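Gelley Agency - Office Self-Inspection Checklist, Errors and Omissions Renewal
Completed by: Drita Stoyanova
Reviewed by: Cayetano Sotomayor
Date: February 17, 2020

Section A. Client files and records

A1. Signed applications on file for all bound policies. PASS
Comment: Two homeowners files held unsigned copies. Signed versions were found in email and attached.

A2. Declined coverage documented in writing. FAIL
Comment: Flood and umbrella offers are often made by phone and not noted. Producers must send the standard rejection form within 2 business days.

A3. Certificates of insurance match policy limits. PASS

A4. Suspense items cleared within 20 days. PARTIAL
Comment: Open items belong mostly to the Kuvska book, which was transferred in June without activity notes. Assigned to M. Nedeljković.

Section B. Premises

B1. Exits clear and extinguisher tags current. PASS

B2. Client paperwork not left in shared areas. PASS
Comment: Checked at opening and again after lunch.

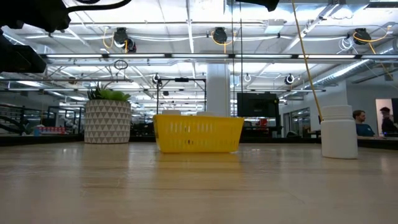
B3. Incoming mail and checks logged on the day received. PARTIAL
Comment: The log is kept by one person and stops when that person is out. A backup is to be named. Mail waiting to be logged goes in the locked drawer at the front desk. Open containers such as the yellow plastic basket on the wood table, next to the planter, are not acceptable for checks or anything showing a policy number. The slotted sides and open top give no protection. Same rule applies to the counter.

B4. Shred bin locked. PASS

Section C. Systems and access

C1. Individual logins for each carrier portal. FAIL
Comment: 4 employees share one Zirach login. Request separate credentials. Repeat finding from the last inspection.

C2. Passwords changed every 90 days. PASS

C3. Former employees removed from all systems. PASS
Comment: Confirmed against the payroll list - no open accounts.

Corrective actions
A2 and C1 must be closed before the renewal application is signed. A4 and B3 may stay open if a target date is entered.
Send evidence of correction to C. Sotomayor.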